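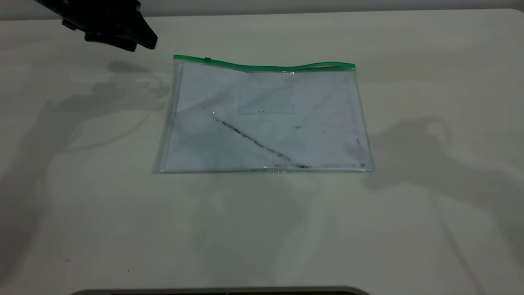

The Zipper Pouch, Considered

A flat plastic document pouch is among the cheapest items in any office supply order and among the least examined. It is bought in packs, handed out without instructions, and replaced when the zipper fails. The failure is usually blamed on quality. In most cases the cause is loading, storage position, or a mismatch between the pouch and the paper put into it.

The basic construction has changed little in decades. Two sheets of clear film are joined on three sides by heat-sealed seams. The fourth side carries a zipper, normally in a contrasting color such as green, with a small slider in the same color. Some models add an inner pocket or label window. The rest is film.

Film

Most clear pouches sold for paper are made of PVC, polypropylene or EVA. The three look similar on a shelf and behave differently in a drawer.

PVC is soft, glossy and very clear. It also contains plasticizers, which can migrate. Left against a laser-printed page for long enough, particularly in a warm room, soft PVC may lift toner from the sheet and hold a faint copy of the text. Polypropylene does not do this under ordinary conditions, but it is stiffer and tends to crease white at a fold. EVA sits between the two in feel and usually has a slightly milky look.

Hui-mei Tai manages incoming records at the Plurnstead property archive, where loose deeds, surveys and correspondence arrive in whatever the sender had at hand. Her rule for film is short. "If it smells like a shower curtain, the paper comes out the same day," she says. "I don't test it. I move the contents and reuse the pouch for cables."

Thickness is the other variable. Light film shows a wave along the zipper as soon as the pouch is laid flat, and the wave is harmless in itself. It becomes a problem when pouches are stacked under weight, as the raised section of track gets pressed flat at an angle and can take a permanent bend. A slider crossing that bend will skip.

Seams

A heat-sealed seam is a narrow band where both layers have been melted together. It shows up as a bright line under overhead light, and that line is the quickest inspection available. Hold the empty pouch at an angle to a lamp and follow the seam from one corner of the zipper to the other. The reflection should be continuous. A dull gap may be a cold spot, and a cold spot is where the seam will open.

Corners fail first. The bottom corners take the load when a full pouch is carried upright, and the upper corners take it when the slider is pulled hard past its stop. The common mistake is to pull the slider with one hand while the other holds the middle of the pouch. Pinch the track at the starting end instead, and pull along the line of the zipper, parallel to the table.

Capacity

Manufacturers tend to state pouch size by the paper format it accepts and say nothing about depth. A flat pouch has no gusset, so every sheet added to it draws the side seams inward. The practical width falls as the stack gets thicker.

At Plurnstead the working limit is 100 sheets of standard copy paper in a letter-size pouch, and half of that for anything folded. Tai arrived at the limit after an intake in November, when a surveyor's office delivered 247 pouches of field notes. Many had been filled until the zipper bowed. Emptying them and sorting the contents took 11 working days. The paper was sound, with curled long edges, but a good share of the pouches could not be closed again.

Brudthorpe, the wholesaler that supplies the archive, sells its pouches in cartons of 700. That quantity is more than a household will need. For home use, the sensible purchase is a small pack in one size, bought one size larger than the paper. A sheet that fits edge to edge will catch on the seam every time it is inserted.

Labels

The label window causes more filing trouble than the zipper. In many designs it is a thin panel welded to the main sheet, barely distinguishable from it when empty, and it is easy to miss altogether. A user who does not notice it will put an adhesive label on the outside, where it curls at the corners and leaves residue when it comes off.

Check a new pouch for a window by running a fingertip across the upper half. A welded edge can be felt before it can be seen. Cut the card slightly smaller than the panel on all sides. Heavy card will stress the weld, so ordinary index stock is the upper limit. Write in pencil or pigment ink, and face the text outward before inserting. Turning a card around inside a tight window generally means bending it.

Where there is no window, place a half sheet of paper behind the front film, above the contents, with the title on its top line. Adjei, an accounting practice two floors above the archive, uses this method for all client receipts. The half sheet is dated each time the pouch is opened and goes into the file when full.

Storage

Flat storage is suitable for shallow stacks only. Keep the zippers alternating, left edge then right edge, so that the sliders do not pile up in one corner and tilt the stack. For larger quantities, stand the pouches upright in a box with the zipper at the top and a rigid board at each end. Vura makes a divided box for this purpose. A cut-down magazine file does the same work.

Clear film shows its contents and also passes light. Thermal receipts and inkjet prints kept in a clear pouch near a window will fade at much the same rate as they would uncovered. Use a closed box or a drawer.

Do not put damp paper in a zipped pouch. The film does not breathe, and any moisture sealed inside stays with the contents.

Cleaning is done with a soft cloth and lukewarm water with a drop of dish soap. Alcohol hazes some films. Dry the pouch open, hung by the end of the zipper away from the slider, for a full day. A stiff track can be eased by rubbing a white candle stub along the teeth and running the slider back and forth a few times, then wiping off the excess before any paper goes back in.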